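Mobile Manipulation › Planning and Control
Posted by Ziad Moussa, January

Subject: Base and arm planning on the Windwood stack – coupled or sequential?

Ziad Moussa wrote:
Our group at Windwood maintains the motion software for a small mecanum base with an onboard arm. The current release plans in sequence. The base drives to a standoff pose, the controller waits for odometry to settle, and only then does the arm planner receive a target. I am seeking comment on a proposal to replace this with a single coupled planner in the next release. The task set is cloth handling on a tabletop, and our logs hold 1000 pick attempts under the sequential scheme.

sabbagh_controls wrote:
I would advise against it. Mecanum rollers slip laterally, and a coupled planner will treat the base as a precise joint when it is nothing of the kind. Please report your lateral odometry error before proceeding further.

Ziad Moussa wrote:
Lateral drift is roughly 34 mm over our longest strafe, measured against an overhead tag. Forward drift is much smaller. I accept that the figure is unfavourable.

hutudis_dev wrote:
I must disagree with the previous recommendation. Drift of that size argues for closing the loop on the arm camera. It does not settle the question of planner architecture. We ran a coupled planner on Hutudis with a weighting term that penalized lateral base motion near the target, and the behaviour was acceptable. The weight should be a parameter in the task file. Do not compile it in.

sabbagh_controls wrote:
Acceptable by what measure? A rigid block tolerates a late correction. Fabric does not, as the grasp point moves once a finger touches it.

prindolano wrote:
Both positions appear to assume that perception keeps pace. On a compact onboard computer, cloth segmentation and a coupled planner will compete for the same cores. I would ask the original poster to publish timing for each node before any architecture is chosen.

Ziad Moussa wrote:
A fair request. Segmentation publishes at 3 Hz on the onboard computer when the planner is idle, and the rate falls when it is not. Our working arrangement is therefore to freeze the base once the gripper is over the fabric and to permit arm motion only. 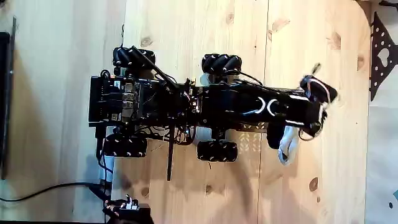

The freeze is enforced in the state machine, so the planner remains free to propose base motion and the request is simply rejected and logged. The rejected requests have been instructive – most are small rotations which the arm could have absorbed with a better seed.

hutudis_dev wrote:
Then the seed is your first repair. Cache the last valid arm solution and start from it.

sabbagh_controls wrote:
Agreed on the seed. I maintain my objection to coupling during contact.

Ziad Moussa wrote:
Noted, and the proposal will be amended accordingly: coupled planning for the approach, base locked for the grasp, cached seeds throughout. I will post node timings from the test branch once the logging change has been merged.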